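Ticket: bowls sliding on counter, Clarnell kitchen
Category: Kitchen – counter and storage
Status: Resolved, left open for comments until the end of December

Problem as reported

The stainless steel mixing bowls won't stay where they are put. They are kept at the back of the counter, leaned on edge against the tile, and at least one slides down flat every day. When it goes it takes the next one with it and makes a lot of noise. Twice a bowl has come far enough forward to knock a dinner plate. No breakage so far, but one of the floral plates now has a small chip on the underside.

The bowls are from the Viklund set. The counter is stone, polished, and runs 8 mm lower at the front than at the wall. The rack that used to hold the bowls went out with the old cupboards and has not been replaced.

Checked first

Level: confirmed the slope with a spirit level. Not something we can fix from our side.
Counter surface: cleaned with dish soap, rinsed and dried. There was a thin film of oil near the stove. Bowls held a little better afterward but still slid by the evening.
Tile: wiped down the same way. No change.
Rims: all smooth, no dents. A bowl with a flat spot would probably sit better than these do.

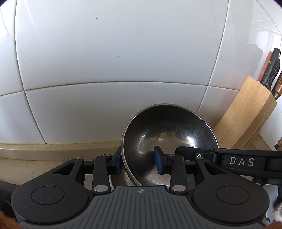
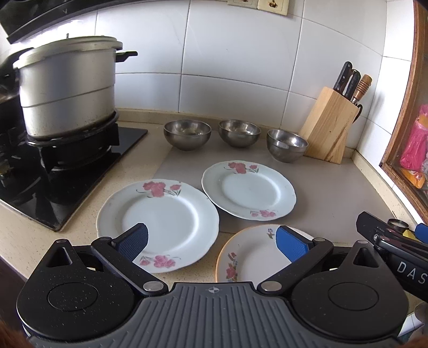
Can the bowls just be stacked inside each other instead?
They are close to the same size and jam when nested, so getting one out takes two hands and some twisting. Stacking is fine for long storage but not for bowls used every day.

What was tried

1. Steeper angle. Stood the bowls nearly upright so the weight was over the rim. They rolled sideways. Worse than before.

2. Shallow angle. Pulled the lower rim out 90 mm from the wall. Stable until something was set down hard nearby, then they went.

3. Folded dish towel under the rims. Worked, but the towel was damp most of the time and left marks on the steel. Removed after 3 days.

4. Non-slip shelf liner from Lasness, cut into a strip 70 cm long and laid along the foot of the wall. Bowls set on it at a medium angle. No slides since. The strip lifts out for washing and dries quickly.

Step 4 is the fix we are keeping.

Notes on the plates

Plates should not be left directly in front of the bowls, even with the liner down. Let them dry on the mat, then put them away. The chipped one is still usable and has been moved to the bottom of the pile.

Notes on the stove end

Keep the bowls on the far side of the counter from the burners. Oil from frying is what made the film in the first place, and the liner loses its grip when it gets greasy. Wash it in warm water with a drop of soap – no dishwasher, it curls.

Still open

Werkarine has a wall rail with hooks that would take the bowls off the counter completely, but it needs drilling and the tile is glossy and hard to start a bit on. Price requested, no reply yet. If the rail goes ahead, the liner strip can be cut down and used in the cutlery drawer.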